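I distrust any fitted sheet that comes with a promise, and the Lill set from Dilomov comes with several. The card in the packet says it stays put, needs no ironing and gets softer every time you wash it. I've had two sets since December, and here is where I've ended up.

First, the corners. The elastic runs all the way around, and that part is good. My mattress is deep, and the old sheet used to creep up at the foot by morning. This one holds on three corners. The fourth, on the side where I get in and out, still works loose - less often than before, but often enough that I've stopped believing the word "locks" on the card.

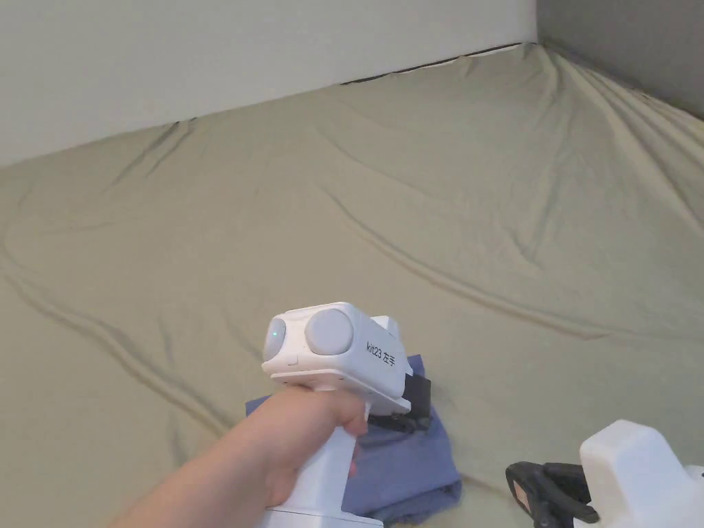 The thread count is printed as 300, which I take with a grain of salt. Thread counts are easy to puff up, and I've slept on cheaper sheets with smaller numbers that felt thicker. Hold a Lill sheet to the window and you can see your fingers through it. Léonie Renaud bought the same set on my half-hearted say-so and thinks I'm being fussy. She likes a thin sheet in summer. Fair enough, but then sell it as a thin sheet.

Now for "no ironing." Mine came out of the dryer creased and went onto the bed creased. Pulling it tight got rid of the worst. If you fold laundry on the bed or lay out tomorrow's clothes there, you'll drag new creases in anyway, and they stay until the next wash.
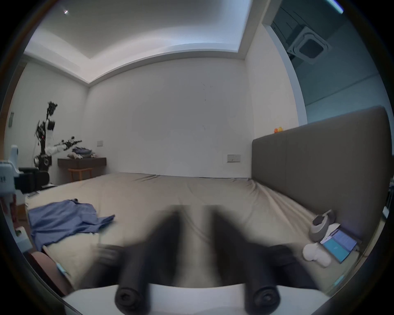
## After more than 24 washes

- **Color:** holding up. A little paler along the hem.
- **Softness:** the same as the first night, as far as I can tell. I wouldn't call it rough.
- **Pilling:** yes, down by the feet, on both sets.
- **Seams:** one loose thread near a corner. I cut it off and nothing more came of it.

## Would I buy it again?

Probably one set, on sale. The Greltura sheets I had before pilled less and cost less, but they shrank so badly that the last one wouldn't go over the mattress. Fesia makes a heavier one I haven't tried, and I'm not going to guess about it. I did write to Dilomov about the pilling and got back a leaflet on washing in cool water - which I was already doing.

Jade Kettle
June 25, 2001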